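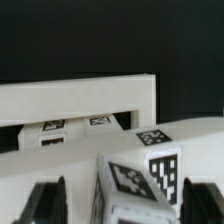 Scoring the game at home: your questions answered

I've been keeping score of ballgames by hand since I was a kid, and I get a lot of the same emails about it, so I finally put the answers in one spot. If yours isn't in here, write me and I'll add it the next time I update the page.

Do I need a special scorebook?

Nope. I like the Tuvodetti spiral book because it lies flat on the couch arm, but I've scored whole games on notebook paper with a ruler and a lot of patience. What you want is nine rows for the lineup, a couple of spare lines under each hitter for subs, and a column for every inning, plus a few extra in case of a long night. The Brurnov pads are cheaper but the boxes are tiny, and my handwriting is terrible.

Pen or pencil?

Pencil! I know people who score in pen and I admire them from a distance. The official scorer can change a hit to an error an inning later, and then where are you?

Why is the shortstop 6 and not 5?

The numbers are for positions, and 5 belongs to the third baseman. Pitcher is 1, catcher 2, first base 3, second base 4, third base 5, shortstop 6, then left, center and right field are 7, 8 and 9. So a fly ball to left is F7, and a grounder to third with the throw to first is 5-3. It feels backwards for a week or so and then you start mumbling it while you do the dishes.
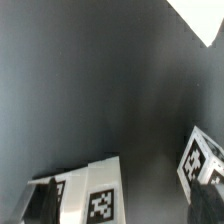
What's the backwards K for?

A backwards K means the batter struck out looking. A regular K is a swinging strikeout. I draw mine extra big when it ends an inning with the bases loaded, but that's just me.

How do I mark a pitching change?

I draw a heavy line under the last batter the old pitcher faced and write the new guy's name in the margin. If he comes in halfway through an at-bat I make a little squiggle in that box – ugly, but I can find it later. Ga-eun Kong wrote in to say she switches pencil colors for each pitcher, and I tried it in September and liked it a lot, right up until a blowout where I ran out of colors.

Do you track every pitch?

Only if I really care about the starter. I did it for a Mancuso League game last summer and one kid threw 116 pitches, and I missed most of a very good hot dog keeping up with him. For a regular night in front of the TV I just put the final count in the box (3-2, 0-2, whatever it was) and move on.

What if I miss a play?

Write WW, for "wasn't watching," and keep going. Phil Rizzuto is famous for that one. You can fill it in from the box score the next morning if it bugs you. It always bugs me.

What do you do with the old ones?

They're in a closet, in order by season, and I have 211 of them as of this update (January 4, 2011). The oldest is from a Cusura Park doubleheader with mustard on the sixth inning. I pull a few out every winter when there's no baseball on.

Can I get a copy of your blank sheet?

Sure, email me and I'll send it. It prints on regular paper, sideways, one team per side. Let me know if the extra-inning columns come out squished, I'm still fiddling with the margins.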